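Small parts, big pile: what the Skutari runs are teaching us

Danuta Kubiak has been promising us something on cluttered picking for months, and now that the first results are in from Skutari we can finally share a bit of it!

The question is easy to put and very hard to answer. If a policy learns only from people working with hand-held grippers, can it learn to pick one small toy piece out of a heap of them? Most of our earlier work used tidy tables and well-spaced objects. With a heap, the pieces hide each other, they slide when you touch their neighbours, and the bedding underneath gives way just as the jaws arrive.

So Danuta and Teodoro Cuesta tried a change in how the recordings are cut up. The old method treated each pick as one long clip, from reach to release. The new one, which they call Flusitz (ask Teodoro about the name, it takes a while), splits off the last moments before contact and trains on those more heavily. That is where people make lots of tiny corrections, and the old training was smoothing them away.

The set has 1523 picks so far, all done by hand. We held back 170 for testing and kept them well away from the training. On those, Flusitz guessed the closing point of the jaws within 5 mm far more often than the old method did, and the gap was widest in the thickest part of the heap. We were delighted, and a little surprised, as Teodoro had bet on the edges!

Soft surfaces are still a headache. Long, rounded pieces are too, as they roll out of a grip that looks perfectly good from the wrist view. And none of this has been run on an arm yet. The Careo arm is booked for November, with around 20 trials a day if the mounting plate turns up in time.
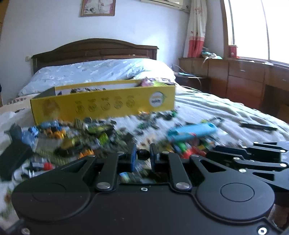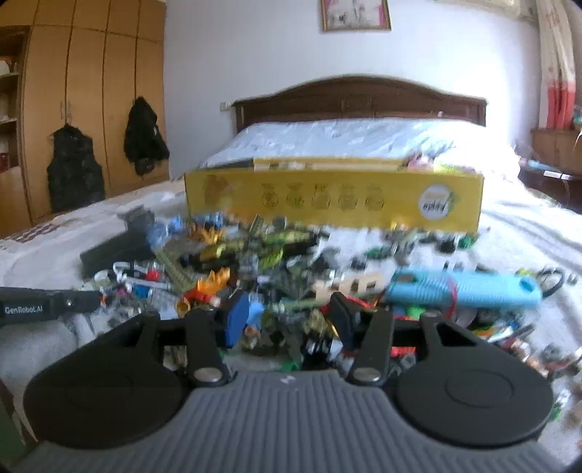
Toy pieces spread over a bed, with a yellow box behind, seen from the hand-held grippers.

Words: Danuta Kubiak
Posted Oct 25, 2026 in Research Notes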